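Clerkovent Shared Workshop > Members' builds > Questions

Mokix: the questions I keep getting asked
Posted in June by the Mokix bench

I've been building Mokix in the back bay at Clerkovent for a good while now, and most people who wander past with a mug of tea want to know the same things. So I've written the answers down (and now I can point at the page and carry on soldering!).

What is it, then?

Mokix is a picking setup. There's an arm, a gripper, a bin full of odds and ends, and a pile of my own code trying to get the odds and ends from one half of the bin to the other. That's the whole job. I'd love to tell you it sorts your recycling, but it moves toys about.

Why two halves?

I got fed up with refilling the thing by hand. With a divider down the length, it clears one side, then turns round and clears the other, and I can go and get my lunch. My first version had one big tray and a cardboard box beside it, and I spent whole evenings tipping the box back in.

Did you build the arm yourself?

Goodness, no. I can make brackets and I can make mistakes. The arm is a proper industrial one, and everything bolted, clamped or taped near it is mine. Please don't ask me to open it up, I wouldn't dare.

How many picks has it done?

2326 on the counter when I typed this. The counter goes up when the fingers close, whether or not there's anything between them, so don't be too impressed. I keep the good ones in a separate notebook and I'm not ready to share that number.

What's the software?

Mine, mostly, and messy. The bit that chooses where to grab is called Altness and the bit that plans the move is called Amano. They talk to each other through a text file, which makes real programmers wince. It works, though, and when it goes wrong I can open the file and read what they said to each other.

Why is it so slow?

I have it capped at 30 per cent speed and it's staying there. I tried it faster one evening with the bay roped off and the noise alone put me off. If you've come to see something whizz, the laser cutter is by the front door.

Can I bring something for it to pick up?

Yes please! It needs to be smaller than a dinner plate, not glass, not sharp, and nothing you'd be sad to see squashed. Hard plastic is fine. Soft toys are fine but they hide their own edges, so Altness gets muddled. No food, after the satsuma.

What does it find hardest?

Anything lying right against a wall. It has to get a finger down between the thing and the side, and half the time it decides there isn't room and goes off to bother something easier. Bowls are odd too. I thought a nice wide bowl would be a gift, but it likes to aim for the middle, where there's nothing to hold. I've been teaching it to go for the rim.

Could I do this at home?

Not with an arm this size, no. A little desktop one, a plastic storage tray and a cheap camera would get you a long way, though, and the interesting part is the software anyway. Clamp the tray down! I lost a fortnight to a bin that crept sideways a tiny bit with every knock, and I blamed the camera, the lens and the weather before I thought of the bin.

When can I come and see it?

Come after seven in the evening, when the bay's quieter. Stand behind the yellow line, and if I've got headphones on, wave. Runs last 30 minutes and I don't like stopping one halfway, so bring a chair.

Where do I send a question that isn't on here?

Pop a note in pigeonhole 102, or write it on the whiteboard by the kettle.

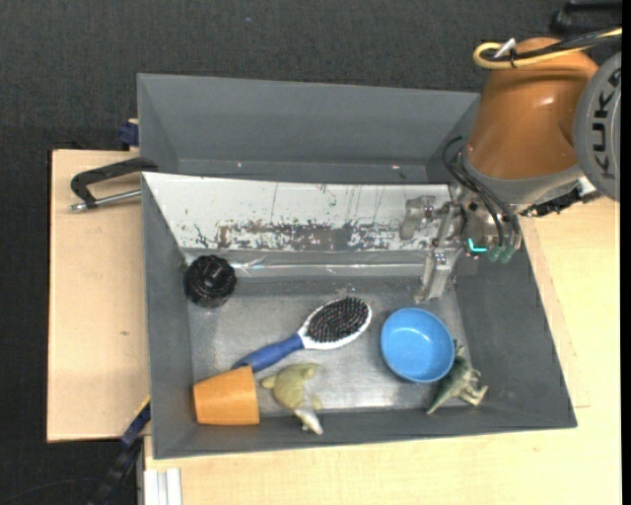 BIN & GRIPPER

What happened to the white panel?

Scrapes, mainly! It's the divider, and the lower half has lost a fair bit of its paint. I could repaint it, but I'd only be doing it again by autumn. The clear tape along the bottom covers the joint. It's wrinkly and it catches the light, so a neater strip is on my list.

Is the hairbrush a good test?

A very good one. The handle is narrow, the head is wide, and the bristles confuse everything. With the brush lying bristles up, I'd go for the blue handle every time. Altness has its own ideas.

Back to top | Contact the workshop desk | © Clerkovent Shared Workshop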